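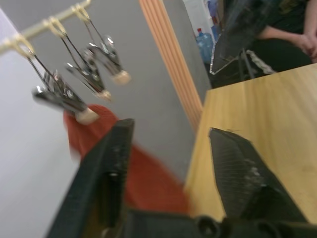
Piltbridge sells the Ovetti as a fingertip kit with a training package, so this review covers both. The hardware is a pair of black fingers with a textured inner face. The software is an implementation of a method for learning clip tasks from wrist camera views alone, with no overhead camera and no force sensor. We bought it for the second part. The fingers are fine.

The task we cared about was spring clips hanging on a rail. Clips swing when touched, they shine, and the spring pushes back as soon as you squeeze. Our older setup used a fixed camera and a hand-tuned grasp point, and it did badly once a clip had rotated on its ring.

The Ovetti method records short demonstrations, cuts each one into an approach and a squeeze, and trains a separate model for each part. The approach model runs until the clip stays in the same place in the wrist view for a set time. Then the squeeze model takes over. The manual calls this a settle check, and it is the main idea in the package.

We collected 435 demonstrations over most of September. Training took one night on a single desktop card. After that we ran 1,555 attempts with clips and fabric in changing positions. An attempt counted as good if the clip opened, took the fabric edge, and held it after the fingers let go.

The full method got 72 percent. With the settle check turned off, most of the added failures were the same: the fingers closed early on a moving clip and pushed it along the rail. We also trained one model on whole demonstrations without the cut. It was smoother to watch and worse at the job.

Setup is where I would take points off. The calibration step failed 3 times before we found that the exposure has to be locked first. The manual mentions this in a footnote to a different chapter. Error messages are short and mostly numbers.

Finger wear is normal. Ours have scuffs on the outside and scratches along one edge, and the textured face picks up white specks that need brushing off. I would not expect the grip to stay the same for a full year of daily use, but we have not had them that long.

We also tried the Olivares kit, which bundles the Indier planner. It is easier to install and the support pages are better. It expects a depth camera, though, and on shiny clips the depth picture was full of holes — we gave up on it for this task and still use it for boxes.

Things I could not test: two arms, heavier cloth, and clips with stiffer springs. The package claims to support all of them.

Four stars. One off for the calibration. Buy it if you have hanging or swinging parts and can put up with recording a few hundred demonstrations. For parts that sit still on a table, a cheaper gripper and a fixed camera will do.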